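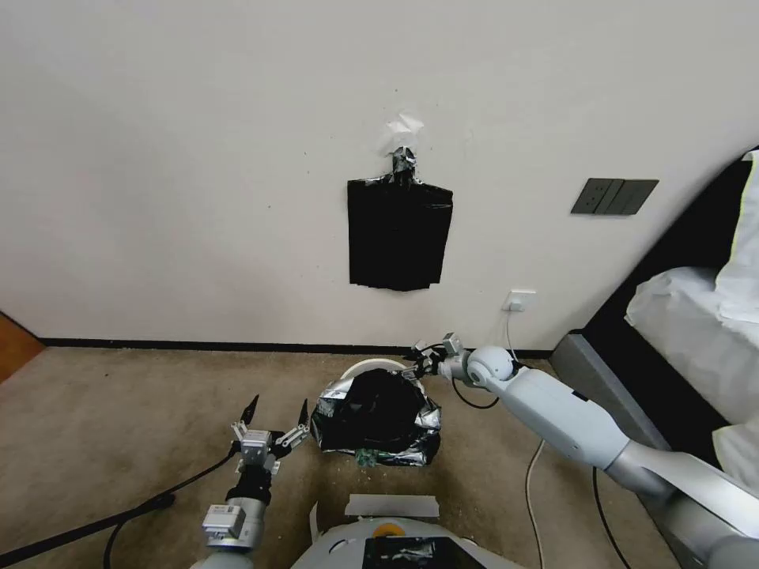

I've finally started Eyvindsson and I can't stop going on about it! It's a period drama set in 1628, all herring money and feuding brothers, and the second episode runs to 92 minutes without a dull one among them. Emrys Nicholas plays the harbour master — he barely speaks, and he's wonderful.

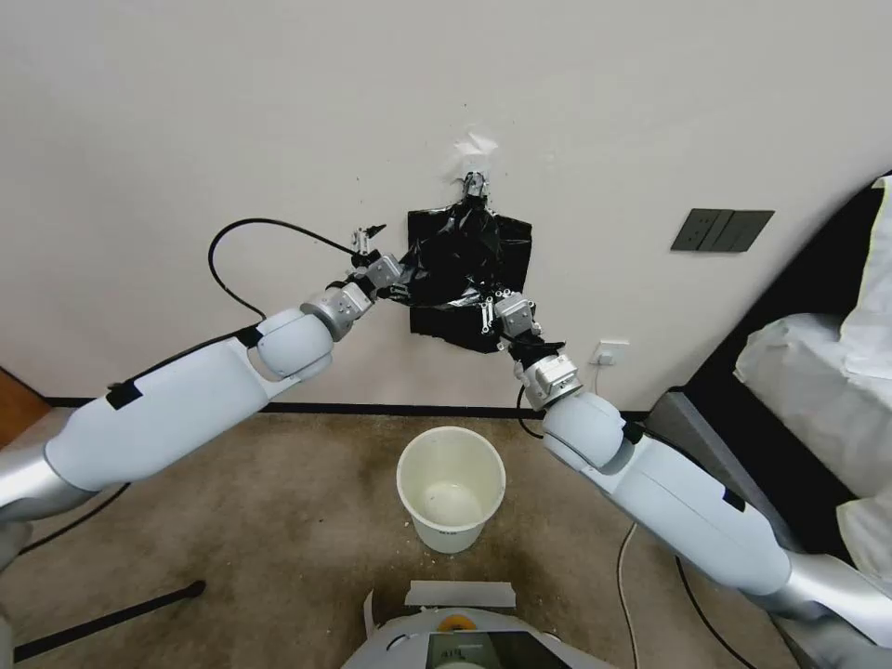 The storm in episode four is my favourite bit so far. The sails are huge dark things, hauled about and twisted into ropes by men who look properly frightened. A black plastic bag against a white wall, all gathered up into folds, gives you a fair idea of the shape of them, only theirs are the size of a barn. And the music under it, just one fiddle — gorgeous.

Filming on the next series starts in May, so there's time to catch up. I'm saving episode five for tonight.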